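How to keep a phone folder in step with a laptop using Prurkier

Prurkier copies a folder on an Android phone to a folder on a laptop over the local network and keeps the two the same. No account is needed and no cable is used after setup. The steps below were written on a Clastari laptop that runs Android apps, but the menus are the same on any machine that can install the Prurkier app.

Before you start

Both devices must be on the same wireless network. Guest networks usually stop devices from seeing each other, so use the main one. Check that the clocks on both devices agree. Prurkier compares the modified time of each file, and a laptop that is an hour out will treat old files as new ones and copy them all again.

You will need at least 2 GB free on the laptop for the app's working folder, in addition to the space taken by the files. Settings, Storage shows what is left.

Install the app on both devices

Install Prurkier on the phone first. Open it, accept the storage request and choose "Only selected folders" when asked. Full access also works, but the folder picker then lists every system folder and the right one is harder to find.

Install it on the laptop in the same way. If the store page says the app is not compatible with your device, update the laptop's system software, restart and try again. A second attempt without the restart gives the same message.

Pair the devices

1. On the laptop, open Prurkier and select Devices, Add device. A six-character code is shown.
2. On the phone, select Devices, Enter code, and type the code. Capitals matter.
3. Wait for the phone's name to appear on the laptop, then select Trust.

The code expires after 300 seconds. If it runs out, close the code window and open it again. Pressing Refresh in the same window shows a new code, though in the current release the phone does not always accept it.

Choose the folders

On the phone, select Folders, Add and pick the folder to be shared. Do not pick the top level of the camera folder if other apps write to it. Make a folder inside it, move the files there with a file manager such as Revham, and share that one. Hidden folders with a name that starts with a full stop are skipped unless "Include hidden" is ticked.

On the laptop, accept the offer when it appears and choose a place for the copy. This should be a new, empty folder. Pointing Prurkier at a folder which already holds files is allowed, but any two files with the same name and different contents will be kept as a pair, with the word "conflict" added to the older one.

Set the direction

There are three modes. "Both ways" sends every change in either direction, including deletions. "Send only" copies from the phone and ignores changes on the laptop. "Receive only" does the opposite. Use "Send only" for photographs until you have checked that everything works. A file deleted on the laptop will then still be on the phone.

Run the first copy

Plug both devices in and turn off battery saving on the phone. Android may otherwise stop the app when the screen goes dark, and the copy will pause without any message. Press Start on the phone.

Prurkier sends files in batches of up to 1,000. The progress bar covers the current batch only, so it will reach the end and go back to the beginning if the folder is large. The line of small text under the bar gives the total. Leave the app open until this line reads "In step".

If the copy stops part of the way through, start it again from the phone. Finished files are not sent twice. Partly sent files are thrown away and begun afresh – this can look like a loss of progress when the file is a long video.

Turn off resizing

Under Folders, Options, there is a setting named "Reduce large images". It is on by default in new installations. With it on, the laptop receives a smaller version of each picture under the original file name, and a list of file names will look complete. Turn it off on the phone, then select Rebuild to send the full files. The setting on the laptop has no effect in "Send only" mode.

Check the result

Compare the number of files first. In Revham, hold down on the folder and select Properties, and do the same on the laptop. The counts should match. The sizes may differ slightly, as the two systems measure space on the disk in different ways.

After that, open 20 files on the laptop at full size, taken from different parts of the folder.

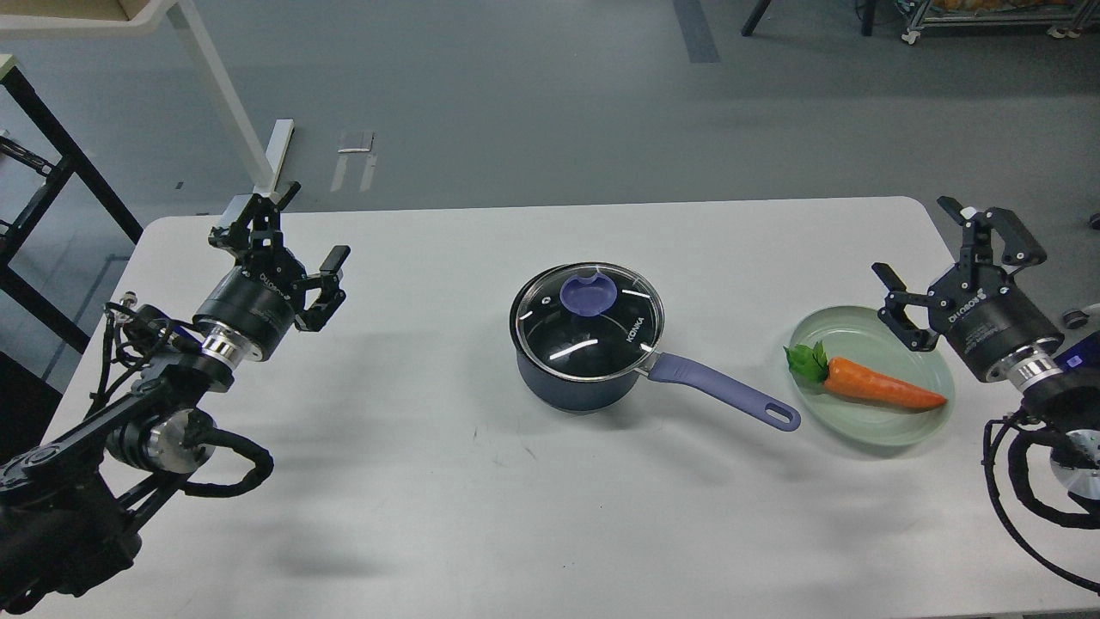
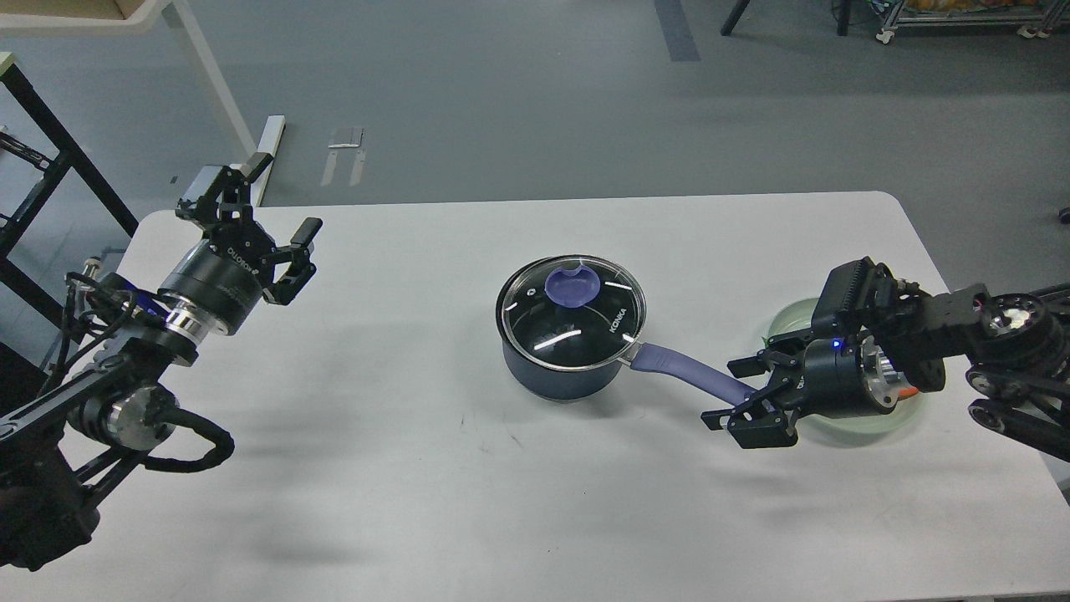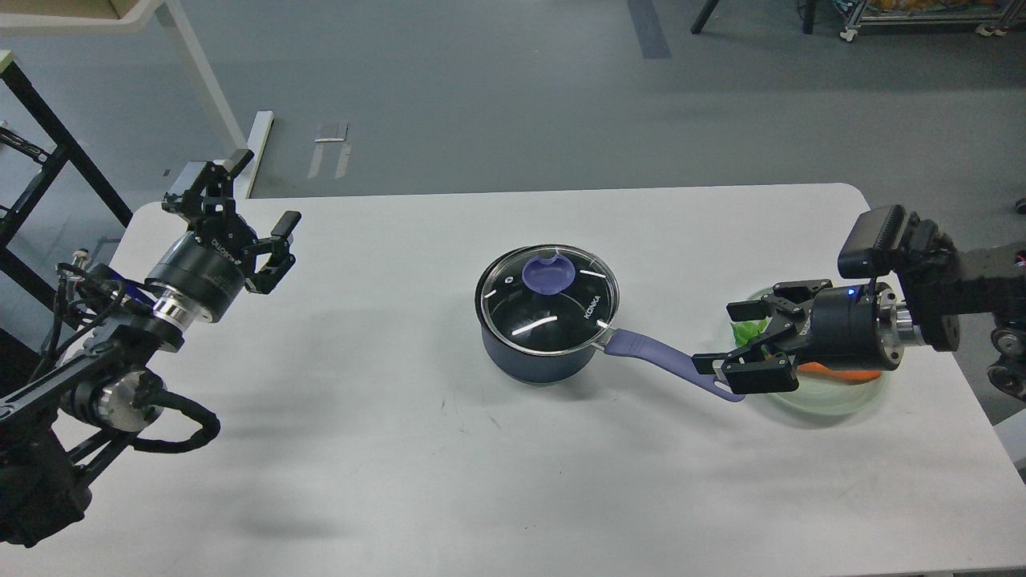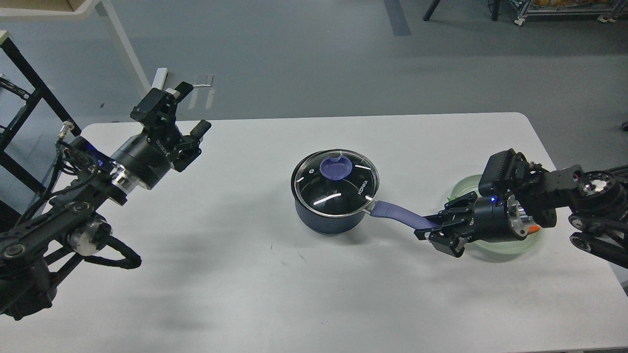 Thumbnails are not a fair test of a copy, because Prurkier sends them separately and they may arrive before the files do. Open the picture itself and zoom in on any small print. On the saucepan, the white KONKA lettering on the glass lid is a suitable spot; compare the edges of the letters on the phone and on the laptop at the same zoom. Soft edges on the laptop alone mean that resizing is still on. Pictures that look nearly the same should also be checked by file name, as a folder can hold the right number of files and still have one of them twice.

Common faults

Phone shown as "Away": open the app on the phone and wait a minute. If nothing changes, turn the wireless connection off and on.

"Folder not writable": the laptop folder is on a memory card. Move it to internal storage, or give Prurkier access to the card under Settings, Apps, Permissions.

Copy starts and stops repeatedly: look for another sync app using the same folder. Fuentealba does this if its automatic backup is on. Remove the folder from one of the two apps and restart the phone.

Once the check is clean, the mode can be changed to "Both ways" under Folders, Direction. Prurkier will scan both folders again before it sends anything.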